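Project: Small Table Displays for Visitors and Guests
Progress report to the Grastberg Fund, period ending in March

1. What was done in this period

In the last report we explained that the printed things at the Tan house were kept in boxes and the visitors did not see them. In this period we have set up the first table display. It stands against the grey wall, under the strip light, on the dark grey table. 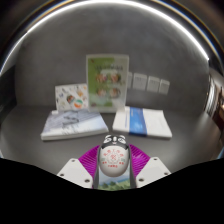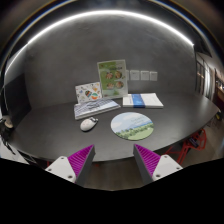
The display table at the Tan house. First picture: the panda item. Second picture: the food sign with the printed materials next to it.

The sign with the four round food pictures stands in a holder at the centre back. It is tall, so it can be noticed from the door. Beside it we put the white card with the small colourful drawings. The lower things lie flat and do not hide the food pictures. In the second picture the sign leans slightly to the left, and we will correct this.

The panda item has a round design with red Chinese characters on its front. Our guests like it very much and often ask what the characters say. We are preparing a short translation in English, which will be printed by Trasen together with the next cards.

2. Money

From the grant of 2000 euros we have used 600 for printing and holders. The light was paid from our own budget. The remaining money is kept for the second display, at the Fadau reading room, and for new cards when the menu changes.

3. Difficulties

The delivery of the holders came 12 days later than it was promised, and for this reason the opening of the display was also later. We have also learned that the text on the food sign should be bigger. Several older guests told us that they can recognise the dishes but must come very near to read the words.

4. Next period

We plan to reprint the food sign with larger letters, finish the translation and prepare the table in Fadau. The table there is only 90 cm wide, therefore we will choose fewer things for it. We ask the Fund kindly to confirm if the reprint can be paid from the same budget line.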